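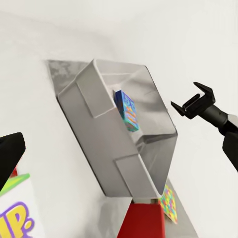 押し入れの湿度を測りはじめて2年になる

2026年2月25日

北側の和室にある押し入れで、冬になると奥の壁がうっすら湿る。築年数の古い集合住宅で、壁の向こうは外気である。対策を講じる前に数値が欲しかったので、温湿度ロガーを上段と下段の奥に1台ずつ置いた。機種はWavanceの小型のもので、記録間隔は10分に設定してある。

今冬の結果から書く。下段奥の相対湿度は、襖を閉め切った状態で明け方に最も高くなる。上段との差は湿度よりも温度に由来していた。絶対湿度に換算すると上下はほぼ同じ値で、下段は単に冷えているだけだった。除湿剤を下段に集中させていた昨年までのやり方は、あまり意味がなかったことになる。

変更点は次のとおり。

・襖を左右とも3cm開けておく
・収納物を奥の壁から離す
・下段にすのこを敷く
・段ボール箱をやめ、樹脂の収納ボックスに替える

効果が大きかったのは二番目である。壁と荷物の間に空気の通り道がないと、壁面の温度が室温に追従しない。GrollportのPDFカタログに載っていた断熱シートも検討したが、壁紙との間に水分が残る懸念があり見送った。

樹脂のボックスについては注意がいる。蓋を閉めれば中身は外の湿度変動から切り離されるが、入れた時点の水分もそのまま残る。夏に詰めて冬まで開けないと、容器の内側で結露する可能性がある。紙類と布類は、乾いた日に半日ほど広げてから入れるようにした。シリカゲルも併用しているが、再生のタイミングを忘れやすい。色が変わるタイプに統一すべきだった。

収納の順序も見直した。以前は使用頻度だけで決めていたのを、吸湿しやすいものほど上段、という基準に改めた。布団は上段、工具と食器は下段。アルバムは押し入れから出し、廊下の棚に移した。取り出しに脚立が必要になったのは不便で、これは解決していない。

ロガーの校正についても触れておく。飽和食塩水を入れた密閉容器に2台を一晩置き、指示値を比較した。片方が3%高く出たので、集計時に差し引いている。この方法はOlesia Bondarchukさんのブログで読んだ。元記事では塩化マグネシウムも使った二点校正を勧めていたが、今回は一点で済ませた。低湿度側の値は参考程度に見てほしい。

電池は29週目に交換した。低温では電圧が落ちるため、残量表示はあてにしていない。

次は6月に同じ条件で測り直す。梅雨時は外気の水分量が多く、襖を開けておくことが逆に働くかもしれない。開放と閉鎖を1週間ずつ交互に行い、差が出れば追記する。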